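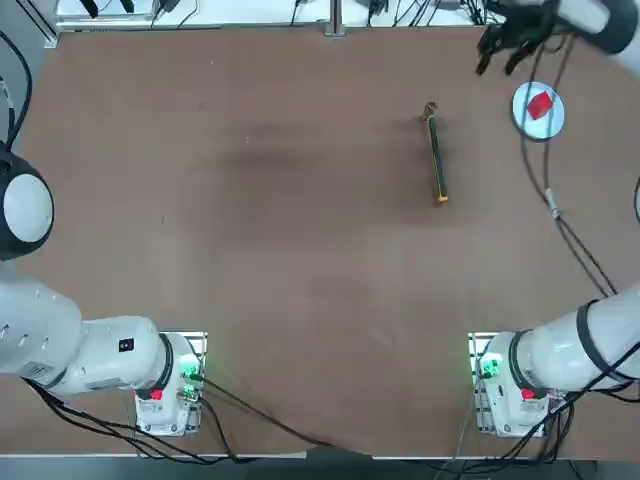

Two white arms over the brown table

Zustlow fan wiki: Frequently asked questions about fog

What is fog in Zustlow?
Fog is a hazard which covers low ground on the map of Dirnport. It has two types. Gray fog only reduces how far you see. Salt fog also takes health, two points each turn, until you leave it or light a lamp.

Can I walk through salt fog without a lamp?
Yes, if the way is short. A new character with full health survives 19 turns. Please remember that enemies inside the fog do not lose health.
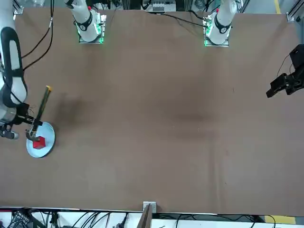
Does armor help?
Armor does not help at all. The only item that reduces the damage is the waxed coat, sold by the merchant Shih after you repair her boat. The coat costs 97 coins and the price never changes, even if your bargaining skill is high.

Why does the fog stay after I close the valves?
There are three valves, and many players find only two. The last one is under the Stullmont bridge, behind the ladder. After closing it you must sleep one night — waiting on the bench does not count. 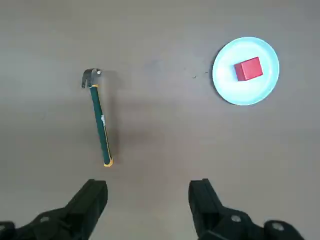

Hammer and pale blue plate

Is there a reward for clearing all the fog?
You get 1,108 experience points and the harbor opens for trade. In the first version of the game the reward was bigger, but it was lowered in the April patch.

Can the fog come back?
Only in the hard mode. There it returns to the lowest streets first, and the valves must be closed again. Your lamps stay where you put them.

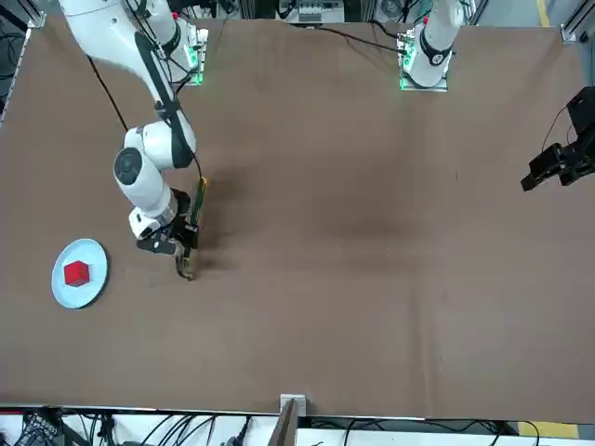

Page last changed: 2021-07-09 by Lakmal Mondal

My companion refuses to enter the fog. Is it a bug?
No. Companions with low trust stop at the border of salt fog. Give them a lamp first, or raise their trust by sharing food at the camp. If a companion with high trust also stops, save the game and load it again.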